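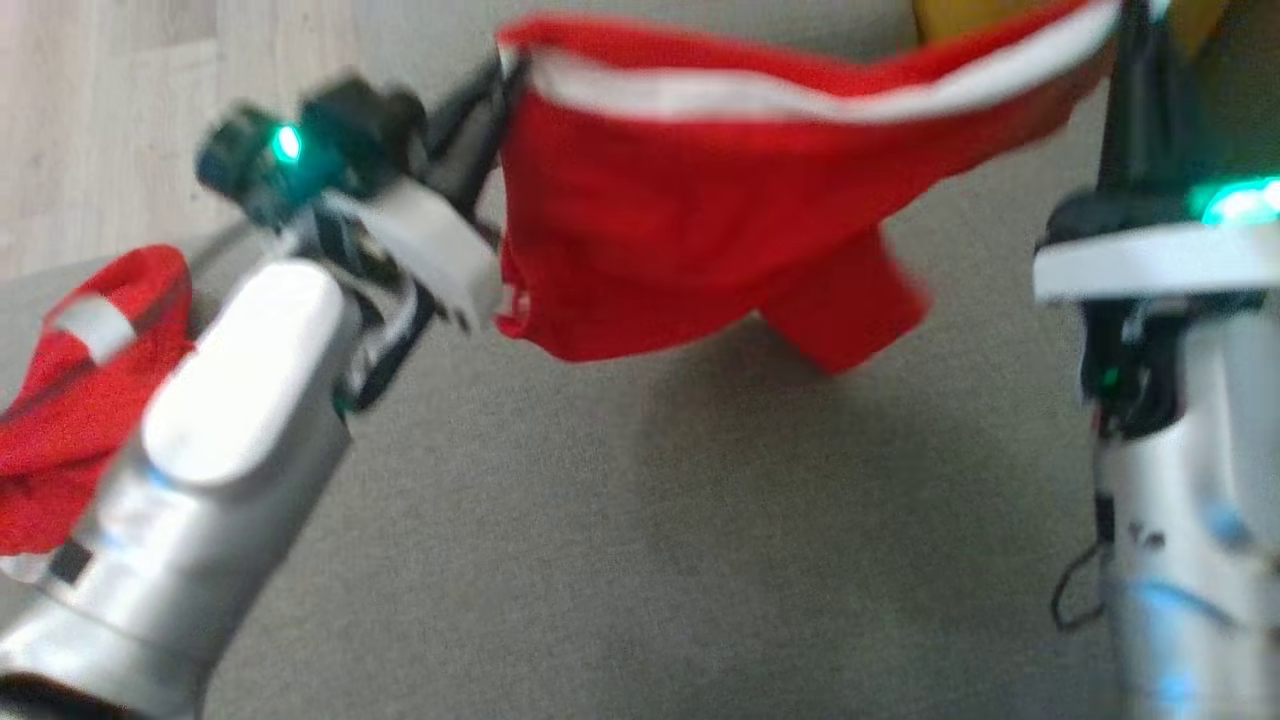 Review: Jinness two-arm kit, after one term in the club

Posted by the Karklow robotics club, build team

Quick one, we have regionals prep. The Hustbridge challenge this year is laundry. Pick up clothes, get them folded, stack on a sofa. We bought the Jinness kit for it in March and have been running it most afternoons since.

Setup. Took us 8 days, mostly cables. Manual is thin and page order is weird. Arms themselves feel solid, no complaints. Left one needed re-zeroing twice, support answered same day.

Grippers. Best part of the kit. Two fingers, parallel, good on thin fabric. Grabs a waistband or hem fine if you come in at an angle. Flat on carpet is harder, fingers skim over the top and you get nothing. Slow the approach down, that fixed most of it for us.

Two arm mode. Holding a garment up between both arms is where points come from and where it gets annoying. One side lags a bit, fabric sags, corner slips. We've logged 806 tries so far. Shirts are ok. Anything stretchy, meh.

Wrist camera. Close view is really useful for the last inch or so. Color on color is a pain tho, red on red and our code cant tell which layer it has.

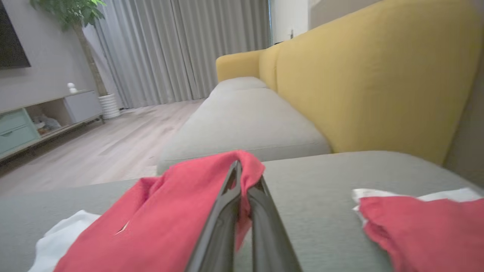 Wrist view at the sofa, fingers closed on a fold of red cloth.

Sofa runs are slower. Soft seat, so the height is never quite what you told it. We added a small offset and stopped poking the cushion.

Software. Recorder is good, playback crashes on long files. Keep clips under 700 frames. The Akande plugin helps with labeling but its a seperate download, get it first.

Price. Up to 3,000 with the spare fingers, a lot for a school club. We split it over two budgets.

Would buy again, yes. Get extra finger pads. Will update after Hustbridge if there's time

4 out of 5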